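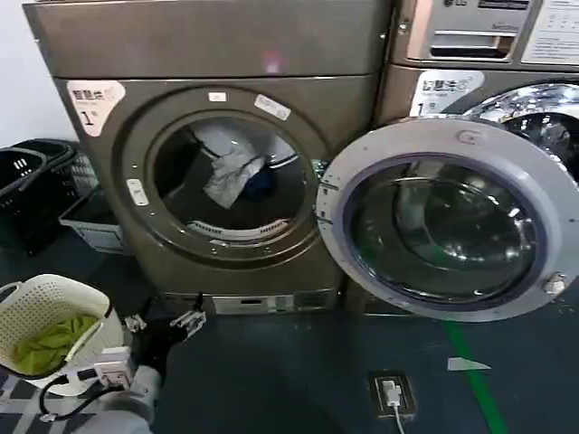

Every March my brother-in-law forwards me some article saying the laundry robot is two years out, and every year I go back to hauling the basket myself. So, question for the board: has anyone seen a machine do a whole load, start to finish, with no person stepping in? I don't mean folding one towel on a bare table. Look at what's going on with a plain pair of front loaders. One door is shut with a crumpled white cloth behind the glass, the other door is swung wide open into the walkway, and the lime-green stuff is still bundled up in a basket on the floor with a cable looping past it. My nephew could deal with that at six. I'll believe in a two-fingered gripper when it gets the sock stuck in the rubber.

serkcombe_dave

Re: whole load
Depends what you call a load. Vultitz has a clip of theirs emptying a drum. Slow, but it gets there.
pilotlight21

Re: Re: whole load
I watched that clip. It jumps twice. What happened in between? And who closed the door?
serkcombe_dave

Re: whole load
I think you're both being unfair. Slow is fine if I'm at work. My dishwasher takes 2 hours and I don't stand there yelling at it.
Misaki Kamata

Re: whole load
Your dishwasher doesn't drop things behind itself, Misaki. Laundry is soft and it all sticks together. Shop work ought to be easier, stuff in packets, same place every day. Show me one of these restocking chips on a wire rack and maybe I'll shut up. Red bags jammed side by side, the orange and gold ones above them, all of it shiny and crinkly. Pull one out and see how many come with it.
serkcombe_dave
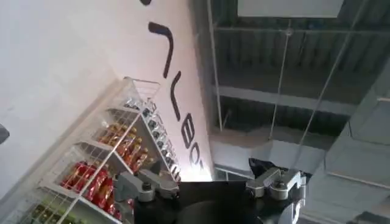

Re: chips (split from whole load)
I did nights stocking at Skirkano. The bags were the worst part for people too, so I wouldn't hold that against a robot. I'd hold the price against it.
vi_not_emacs

Re: chips
Fair point on price. Still no whole load though.
serkcombe_dave

Re: chips
Vultitz says they'll post one without cuts. I'll link it when it's up.
pilotlight21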